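Hedidero Archive > Workshop notebook > Congregational records > Siswood

2022-04-26

Minute books, box 6

Carried on with the Siswood congregation's minutes, the volume with the water-stained boards. It has 433 pages, and by my reading the members spent most of them on the stove. Whether to buy one, where to stand it, who had promised to pay for it. God gets a mention at the opening prayer and then it is back to the stove.

Transcribed up to page 162. The secretary's hand gets worse whenever he disagrees with what he is recording, so the important decisions are the ones I can't read. "Resolved, that Mr. Hunard be" and then a smear. Thanked? Removed? He is back at the next meeting moving a vote against the choir, so if they removed him it didn't take.

The split

Everyone's little history of the town says the Siswood people left the Vahidi Street church over doctrine. Maybe so. The minutes have them leaving over pew rents and a locked side gate, with doctrine turning up two years later, when somebody needed a paragraph for the cornerstone pamphlet. I have now read the pamphlet against the minutes and the two agree on the name of the river.

Roya Talebi thinks I'm being unfair and that people who mind about baptism will also mind about gates. She is probably right. She has asked me to put the gate in a footnote. I have put it in the main text and will wait to be overruled.
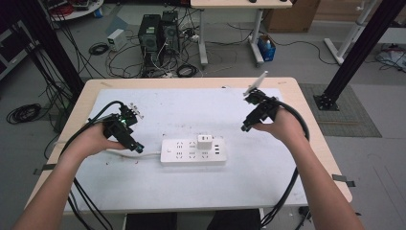
Membership roll

Index now stands at 3,664 entries. That is entries, NOT people. One widow appears under her maiden name, her married name and "the same," and I merged her twice before noticing I had also merged her sister. Undid both. Backup from last night was fine.

Struck-off members are marked with a small cross, and so are dead ones. The clerk must have known which was which. Checking against the burial register for now, which sorts out the dead and leaves me with a good list of the quarrelsome.

Still to do

- Pages 163 onward, stove permitting
- Find the loose letter about the organ. I had it Monday. It was in the blue folder and the blue folder is now full of receipts
- Ask Roya whether "Bro." is always Brother or sometimes Brough
- New tissue for the torn map, and don't let me use the cheap stuff again
- Draft captions for the June display. Roya wants them short, and wants the word "schism" kept to one panel

Page 158 has a pressed fern in it. Left in place, noted on the slip.

Hedidero Archive, reading room by appointment | Contact | © Hedidero Archive | Back to top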